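Home | Stories | Archive | Submit

Short fiction / Machines and offices

ACCEPTANCE

The Drovum kit came with a licence for 900 simulated hours and a room to spend them in. Stenmont had bought it on a trial basis and asked for a written assessment by May 6, 2023. The assessor worked from a desk in Skidham and had no view of anything, so she left the room open on the second monitor and grew used to its blue walls.

The task list had 40 entries. Entry one concerned the bottle on the white table. The arm was to approach, close, lift and replace it, and the log would record the contact force at each step.
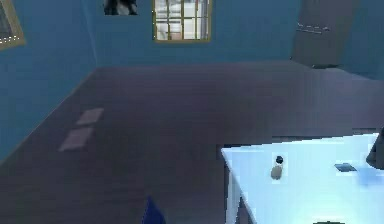
Renders: James, simulation output, trial licence

She ran entry one 30 times in April and noted the spread. Placement error was within the published tolerance. Grip release was slow – she wrote "slow", deleted it, and entered the delay in milliseconds. Under Documentation she gave the product a low mark, as the manual described a menu that the software did not have.

The form had a field marked Other Observations. She typed that the light on the floor did not move. She had checked it against the simulation clock over more than 700 minutes of running time, and the clock advanced while the light stayed where it was. Support at Drovum replied that the sun was a fixed asset and that a moving one was available in the higher tier.

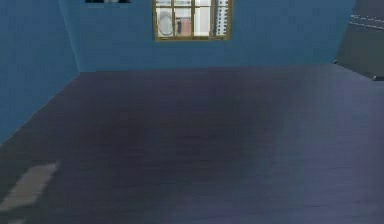
She asked the price. It was quoted per seat, per year, with the weather sold separately. She put the figure in the cost table and recommended the basic tier, with a reservation about the manual.

The licence had eleven hours left on it. She set the arm to entry one, muted the alerts and went to make tea. When she came back the log had added six lines, all of them passes, and it was still afternoon in the room.

© James. Contact the editor | Back to top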